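Skaston Member Awards - Set-up Guide for Chapter Admins
Section 4: Opening the nominations round
Last edited 2020-12-13 by Pramila Yadav

Read all of section 4 before you click anything. The round can't be un-opened once the first nomination is in. Sections 2 and 3 (member import, chapter roles) must be done already.

4.1 What you need

Chapter admin login, not the regular member one.
Current member list, exported from Jallon as CSV.
Award text approved by your board. Final wording please, no drafts.
Names of your judges. Minimum two, and neither can be a nominee.

4.2 Create the round

1. Log in. Go to Awards, then Rounds, then New Round.
2. Pick the award from the drop-down. If it's missing, your chapter isn't linked to it. Email Vivek Uniyal and stop here.
3. Type the round name. Chapter first, then award, then year. Example: Clultthorpe - Pandey Service Award - 2020.
4. Paste the award text into Citation. Paste as plain text or the formatting goes strange.
5. Set open and close dates. Rounds close at 23:00 chapter time on the close date, not midnight.
6. Click Save Draft. Do NOT click Publish yet.

Note: the name field cuts off without warning if it's too long. Check it after saving.

4.3 Who can nominate

1. Open the Eligibility tab.
2. Tick Paid Members. Leave Lapsed unticked unless your bylaws allow it.
3. Student members are a seperate box. Easy to miss.
4. Set nominations per member. Default is 8, most chapters drop it to two.
5. Upload the CSV. Wait for the green bar before leaving the tab.

Caution: a second upload replaces the first, it doesn't add to it. Murdo Carnegie's chapter lost half their list this way in November. Fix your CSV and upload the whole thing again. 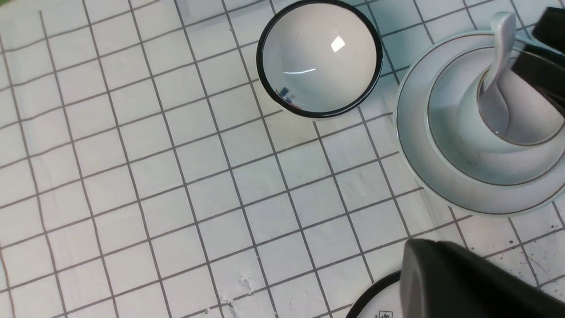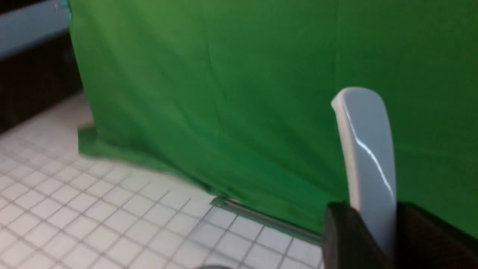
4.4 The nomination form

1. Open the Form tab. The standard form loads by itself.
2. Required fields: nominee name, nominee chapter, reason for nomination. These can't be turned off.
3. Optional fields: years of service, offices held, seconder. Turn on what you need, leave the rest.
4. Word limit for the reason is 504. Odd number, yes, it comes from the old paper form. You can lower it but not raise it.
5. Click Preview. Fill it in as if you were a member, start to finish.

Note: posthumous nominations are allowed for service awards only. Tick Nominee Deceased and the system will not send the acceptance email. Please check this one twice. If the email has gone out by mistake, phone Lăcrămioara Avram the same day, don't write.

4.5 Add the judges

1. Judges tab, Add Judge, enter member number.
2. Each judge gets an invite. The link is good for 23 hours, then you have to resend.
3. Wait until every judge shows Accepted.
4. Set Blind Reading on or off. On hides the nominator's name, it does not hide the nominee.

Caution: a judge who is later nominated gets locked out automatically and you get no alert. Look at the tab every few days while the round is open.

4.6 Publish

1. Go back to Rounds. Your round should say Draft - Ready. If it says Draft - Incomplete, click the word Incomplete for the list of what's missing.
2. Click Publish, then Confirm.
3. Members get the announcement email in roughly two hours. Slower for big chapters.
4. Open the public link in a private window and make sure the form loads.

If the form shows a blank page, clear the cache under Settings and try again. Still blank - send the round name and a screenshot to Ákos Veres. Don't delete the round, he needs it to find the error.

After publishing you can still change the close date (later only), the judges and the contact email. Citation and eligiblity are locked.

Next: Section 5, Reading and scoring nominations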